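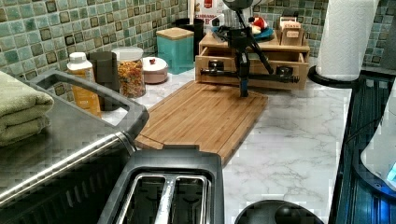 Two-slot toaster on a marble-patterned counter

Rania Matar, "The Long Table at Prudville: A Family Memoir in 22 Suppers"

Paperback, from Presska. Rania spent five years gathering these stories from her aunts and cousins, and oh, you can tell, because everyone in them talks at once (in the nicest way!).

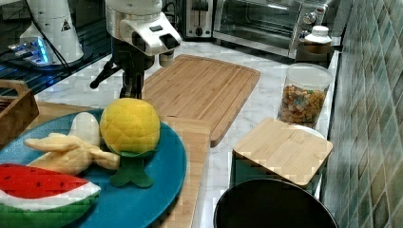

My own favorite is the chapter about the July wedding, which I've now read 4 times. Signed copies ship from Monday, and do tell us if you'd like yours gift wrapped.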